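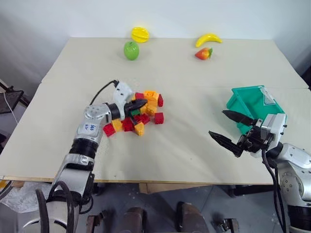 3.2 Materials and table layout

Figure 2. Toy fruit and building blocks on the sorting table.

The table layout followed the mixed-category arrangement used in the Drasdale study (Hattori and Geraghty), with two groups of objects placed on a pale beige board over a white tabletop. The board is in two sections, and the seam between them runs across the middle of the table. A plain white wall behind the table kept background detail to a minimum.

The first group consists of plastic toy fruit: a green apple, a banana, a strawberry and a halved citrus fruit with molded segment lines. These were set out in a loose row near the back of the table (Figure 2). The citrus half was placed cut side up. Raters had named it as either a lemon or an orange during norming, and both names were accepted in scoring.

The second group consists of studded building blocks in red, yellow, orange and green, heaped at the center. The heap was left uneven on purpose - some blocks upright, others on their sides - so that a block could not be identified by its position alone. Color overlaps between the groups were retained. Red occurs in both the strawberry and the blocks, and green in both the apple and a small block within the heap. A sort by color and a sort by kind therefore give different results, and this contrast is the basis of the category score defined in Section 3.4.

Each layout was shown for 60 seconds, and the full set comprised 180 layouts. Naming data were collected from 53 adults at the Foretby site. Responses that named a single object without assigning it to a group were coded as incomplete and excluded from the category score, but were kept for the naming analysis.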